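Section 4: Setting Up the Screening Room for a Film Discussion Evening

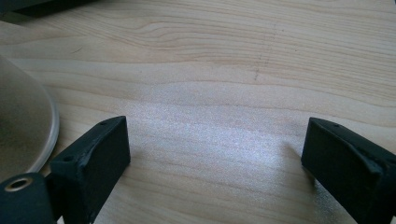 Wood tabletop, light finish.

This section covers the Dunstan projection kit as supplied to film societies and school film clubs on the Taltunholm circuit. Read Section 3 (Unpacking and Checking the Kit) first. If your hall has its own fixed projector, go to Section 5.

Allow 80 minutes for a first set-up. Later set-ups go faster.

4.1 Placing the projector

1. Put the projector on a steady table on the center line of the screen. The table should not be shared with drinks or the ticket box.
2. Measure the distance from the lens to the screen and check it against the chart inside the lid of the case.
3. Turn the front feet until the bottom edge of the picture is level with the bottom edge of the screen.
4. Run the power cable along the wall and tape it down wherever people will walk.

CAUTION: Leave the vents on both sides of the projector clear. Do not stack programs or disc cases against them.

NOTE: Use keystone correction only if you can't move the table. It softens the picture, and subtitles suffer first.

4.2 Loading the feature

Features are sent on a numbered drive in a padded sleeve. Check that the number on the drive matches the number on your booking sheet.

1. Connect the drive to the player before switching the player on.
2. Switch on the player and wait for the title list.
3. Select the feature and press INFO. Compare the running time with the booking sheet. Several titles on the circuit exist in two cuts, and the festival cut of "The Drullton Confession" is longer than the release version.
4. If the cut is the wrong one, call the booking desk before your audience arrives. The other cut is often on the same drive under a different number.

4.3 Subtitles

Many of the dramas in this season's list are in a foreign language with long passages of dialogue, so test the subtitles properly.

1. Open the SUBTITLE menu and choose the language.
2. Play a talking scene from the middle of the film. Opening scenes often have little speech.
3. Sit in the back row and read a full exchange. If you have to lean forward, raise the text size one step.
4. Check the front row too. Heads should not block the lower line. If they do, raise the screen or choose RAISED POSITION in the menu.

NOTE: Text size goes back to the default each time the player is switched off.

4.4 Sound

1. Place the speakers on either side of the screen, angled toward the middle of the seating.
2. Set the player volume to 80 and adjust the room level at the amplifier only.
3. Play a quiet scene, then a loud one. Set the level for the quiet scene - a full room absorbs more sound than an empty one.

CAUTION: Turn the amplifier down before plugging in or removing any cable.

4.5 Pausing for the discussion

Some groups stop the film partway for a short talk, especially with school audiences. The player will hold a still picture for 5 minutes and then go to a blank screen. This is normal.

1. Press PAUSE at the chosen point and write down the time code.
2. Bring up the house lights.
3. To resume, dim the lights and press PLAY. If the player has returned to the title list, select the feature, press GO TO and enter the time code.

We suggest a pause at a scene change. Stopping in the middle of a speech usually means going back over it.

4.6 After the screening

1. Let the projector fan stop by itself before unplugging.
2. Fill in the attendance slip. Halls with more than 187 seats use the large-venue slip, which is green.
3. Return the drive in its sleeve to the Hundoleck depot by the date on the booking sheet.

NOTE: The lamp is rated for around 500 hours in normal mode. Write the lamp hours on the return form each time, even if no warning light has come on.

Revised March 25, 2022. Replaces the sheet issued with the September list.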